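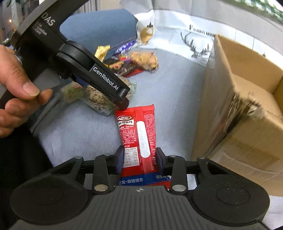
대나무 뒷판 활, 시위는 몇 가닥으로 거시나요

작성자: 굽은가지
지난 3월부터 깎던 활이 드디어 시위 거는 단계까지 왔습니다. 물푸레에 대나무 뒷판이고 28인치에서 42파운드쯤 나옵니다. 시위는 트레바스키스 실로 12가닥 꼬았는데 쏠 때마다 손목까지 울려요. 가닥을 줄이면 나아질까요, 늘려야 할까요?

댓글

느린화살
브레이스 높이부터 재보세요. 가닥 수 탓하는 글의 절반은 브레이스가 낮아서 생긴 일이더군요. 나머지 절반은 제가 쓴 글이고요.

굽은가지
재봤더니 6인치 조금 안 됩니다. 시위를 몇 바퀴 더 꼬면 되나요?

참나무통
4바퀴만 더 꼬고 쏴보세요. 그리고 12가닥이면 그 실로는 적습니다. 저는 16가닥 씁니다.

느린화살
42파운드에 16가닥이요? 그건 시위가 아니라 빨랫줄인데요. 노크는 들어갑니까?

참나무통
들어갑니다. 노크를 줄로 좀 갈면요.

느린화살
멀쩡한 노크를 갈아서 맞추는 걸 보통은 '안 들어간다'고 하죠.

애스소프관장
두 분은 지난달에도 왁스 가지고 이러셨습니다. 굽은가지 님, 화살 무게가 얼마입니까? 너무 가벼우면 남는 힘이 전부 손으로 옵니다.

굽은가지
저울에 올려보니 287그레인이네요. 카본인데 전에 쓰던 컴파운드에서 가져온 겁니다.

애스소프관장
범인 나왔습니다. 42파운드 나무활에 그 화살이면 빈 활 쏘는 것과 별로 다르지 않아요. 활 깨지기 전에 그만 쏘시고 500그레인 넘는 걸로 바꾸세요.

참나무통
500은 과합니다. 파운드당 10그레인이면 420인데, 그 정도면 충분해요. 우리 클럽 Asif Mirani 씨도 비슷한 활에 430으로 잘만 쏩니다.

애스소프관장
충분은 하죠. 저는 새로 깎은 활은 길들 때까지 무겁게 쏘라고 합니다. 드룰레드몬트 대회 때 Els Van den Broek 씨 활을 구경했는데 화살이 거의 울타리 말뚝이었어요. 조용하긴 정말 조용하더군요.

느린화살
말뚝은 빨랫줄로 쏘면 되겠네요.

굽은가지
나무 화살 3발을 빌려서 쏴봤습니다. 440그레인이고, 브레이스는 6과 4분의 3으로 올렸어요. 손목 울림은 거의 없어졌는데 이번엔 화살이 전부 왼쪽으로 갑니다.

참나무통
스파인이 뻣뻣한 겁니다. 오른손잡이 맞죠? 촉을 무겁게 해보세요.

느린화살
릴리스부터 보세요.

애스소프관장
스파인 얘기는 새 글로 파주세요. 여기는 시위 글입니다.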